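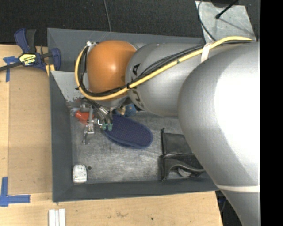
FOR IMMEDIATE RELEASE

Toretti Foods to open Zilley Street market hall in September, 17 stalls confirmed

9 May 2025 – Toretti Foods has signed the lease on the old Grusico dry goods building on Zilley Street and will open it as a year-round indoor food market this September. Seventeen stalls are confirmed. Two corner units still open, applications below.

The short version: fresh produce, bread, cheese, fish four mornings a week, a butcher, hot lunches, and a shared seating area in the middle for 220 people. Free entry. Street door opens at 7 a.m., lunch counters from 11.

The building

The Grusico building has stood shut for years. Most people in town know it from the painted sign on the side wall, and yes, the sign stays. Toretti is having it cleaned and touched up, same lettering, same green. The loading dock on the alley side becomes the second entrance, with a ramp. The roof over the rear half is being replaced now. Floors are original and will be sanded and sealed once the roof crew is out.

Kramer Builders is the general contractor. Kramer also did the Toretti bakery and the cold store behind it, so the two firms know each other's paperwork. Plumbing and drains go in first, then power, then the stall fronts. Every stall gets its own sink, its own meter and a lockable shutter. Lunch stalls get extraction as well.

Who is coming

The full list of stallholders will be posted once all contracts are countersigned. What can be said now: most are already trading somewhere in the county, at the Saturday lot, out of a van or from a farm gate. Three are brand new businesses. Toretti will run one stall itself, bread and rolls only, no pastry. Pastry has gone to a seperate baker and Toretti has agreed in writing not to compete with it.

No chains. No stall may be sublet. Rent is a flat weekly figure plus metered power, with no cut of sales taken. Leases run one year with the option of a second.

"We sold bread off folding tables for a long time and we know what a wet morning does to a week's takings," the company said in a statement. "A roof, a drain and a door that locks. Those are the things stallholders asked us for, over and over, so that is where the money is going first."

Parking and buses

Customer parking will be in the lot across from the building, 200 spaces, first hour free with a stamp from any stall. Bike racks by both doors. The Zilley Street bus stop is moving half a block closer to the entrance while the sidewalk is rebuilt and Toretti has asked for it to stay there for good. No answer on that yet.

Deliveries are through the alley only, before 9 a.m. Neighbors on the alley have been sent a letter with the hours and a phone number for the site office. If you live there and didn't get one please call, the mailing list was put together in a hurry.

Road works

One lane of Zilley Street will be closed for around two weeks while the new water line goes in. Dates to come from the city, not from us. Access to the hardware store and the laundromat stays open throughout. Kramer will put up signs the week before.

The teaching kitchen

Upstairs, above the fish and produce side, there will be a small kitchen for classes and for stallholders who need prep space after hours. Bookings for classes open in September along with the hall. First on the calendar are bread for beginners, knife skills, and canning tomatoes while there are still tomatoes. Schools can book weekday mornings at no charge. Elevator access from the main floor.

The kitchen will not be ready for private parties this year. A lot of people have asked. Please try again in the new year.

Jobs

Toretti is hiring for the hall itself – cleaners, a night porter, two floor managers and someone to run the dock. Stallholders do their own hiring. Open positions will be on the notice board at the bakery and on the Toretti website under Work With Us. Paper applications are fine, hand them in at the bakery counter.

How to apply for a stall

The two remaining units are both on the north corner, one with extraction and one without. Preference goes to trades not already in the hall. Flowers, spices, coffee beans and dried goods would all be welcome, also somebody who sharpens knives. Send one page on what you sell, where you sell it now and what power you need. A photo of your current setup helps but isn't neccessary. Proof of insurance will be asked for later, not at this stage.

Applications go to the Toretti office, attention Market Hall, or by e-mail through the website form. Applicants will hear back either way.

About Toretti Foods

Toretti Foods is a family-owned bakery and food wholesaler. It supplies restaurants, schools and grocers across the county and runs one retail bakery. Zilley Street Market Hall is its first market.

Press contact

Toretti Foods press desk, through the website form, marked PRESS. Floor plans and a drawing of the street front on request. Site visits by appointment, closed shoes please, hard hats provided.

###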